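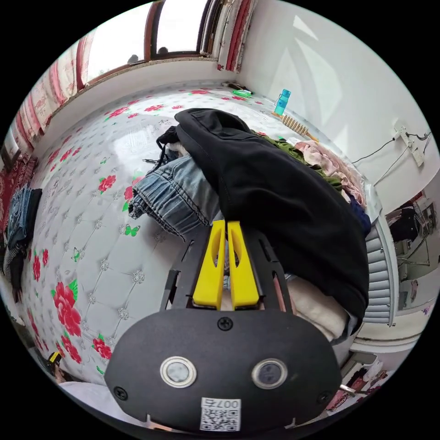 Most arguments about training data for manipulation are arguments about volume. I think the more useful one is about where a recording begins and ends. At Skorar we collect laundry examples in furnished homes with a hand-held gripper, and a large share of what we throw away is lost at the boundaries.

A garment task is hard to segment. A pile of jeans and jackets has no natural first item. One operator starts the take with the fingers already in the cloth, another starts a metre off and approaches. Both are valid demonstrations, but a policy trained on the mixture learns to hesitate at the edge of the pile. We now ask for a fixed approach of 60 frames before contact, and the same after release.

The second boundary is the background. Teams like plain surfaces and I would argue against them. A patterned bedspread gives the tracker plenty of texture, and it forces the model to separate a printed flower from something that can be picked up. If the set holds 14 homes and every bed in it is white, the result is a white-bed policy.

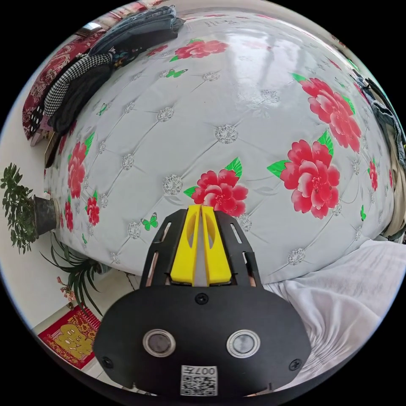 Chelsea Inskip disagrees, and wrote to say that pattern should be rationed: in the Huerta set the model tied its grasp point to the print, and performance fell once the cover was changed. Her remedy is 12 takes per cover, then a new cover, whatever the state of the pile.

I accept the failure and would set the limit differently. The count should follow the garments, as a cover seen with one pair of jeans teaches less than the same cover seen with ten. Branonent logs both and splits its test set by cover. Skorar should adopt that split before it books any more homes.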